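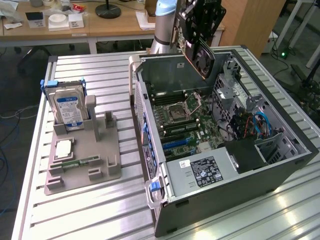

Slide 1. Desktop tower on its side, cover off, parts set out to the left.

Speaker notes — Old Towers, Spare Parts: Stripping and Refitting Office Desktops
Muster repair evening, 8th April
Running time 62 minutes with questions. Leave slide 1 up while people find seats.

Opening

Thank the hosts. Say where the bathrooms are. Ask who has had the side off a desktop before and who hasn't. If most hands go up, skip the part about screws and go straight to the order of work.

The batch: 179 office desktops that came out of the Pangaribuan building in August. Most of them still worked. The usual complaint was that they were slow, and the usual cause was too little memory or a tired hard disk. We kept 75 for refitting and used the others for parts.

Slide 1 talking points

Lay the case flat. People try to work on a tower standing up and then they drop a screw behind the board. On its side, the motherboard faces you and the cards go straight down into their slots.

Point out the empty CPU socket with the bracket raised. Explain that the bracket stays up until the processor is in, and that you never put a finger or a cloth in there. Pause here, this gets a question every time.

Point out the row of blue latches along the rear panel. They hold the expansion cards without screws. Open the one you need and leave the rest alone.

Graphics card: check the power supply label before choosing one. Office machines often have a small supply. Read the label out loud with the group if we have a case on the table.

Order of work

This is the part to go slowly on. Write it on the board if there is one.

Power off, cord out, hold the power button down for a few seconds.
Photograph the cables before you touch any of them.
Cards out first, then drive, then memory.
Processor last, and only if it has to move.
Going back in, processor and cooler first, then memory, then drive, then cards.

Mention that cables are the slow part. In these cases the drive bays share their space with a bundle of wires and you have to fold it out of the way before the drive goes in. Don't pull on the red and blue ones to make room. Follow each one to its plug and move the plug.

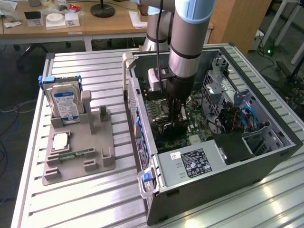

Memory takes up the next ten minutes. Two things to get across. First, the notch. The stick only goes in one way, and if it won't sit down, turn it around before you push harder. Second, pressure. Press at both ends until the clips close. A stick that is in at one end and up at the other is the most common fault we saw on the Joma benches, and the machine just won't start.

Hand around the dead sticks from the box. Let people look at the gold edge and tell them to hold the sides only.

Parts layout

Everything that comes out gets a place to the left of the case. Drive standing in its caddy, processor in a square pocket, memory in a slot. Our holders are 3D-printed, but an egg carton and a folded towel will do at home. The point is that the part goes back in the same spot whenever it is out of the machine. Before we worked this way we lost 3 processors to bent pins or scratches, all of them from being set down loose.

Keep the drive in its caddy. The blue plastic ones clip on and off easily and then go missing.

Fatum checklist

Switch to the printed sheet. One sheet per machine, taped to the case. Memory size, drive test result, date, initials. Fill in the drive test before the cover goes back on. If the drive fails it gets wiped if possible, drilled if not, and logged either way.

Likely questions

Can I mix memory sizes? Usually, yes. Same type, and match the pairs if you can.
Do I need a wrist strap? Use one if you have it. Otherwise touch bare metal on the case often.
New thermal paste each time? Each time the cooler comes off.
Are laptops the same? No. Offer the separate session.

Close

Sign-up sheet is by the door. Collect the dead sticks before people leave, count the screwdrivers back in, and leave the spare checklists on the front table.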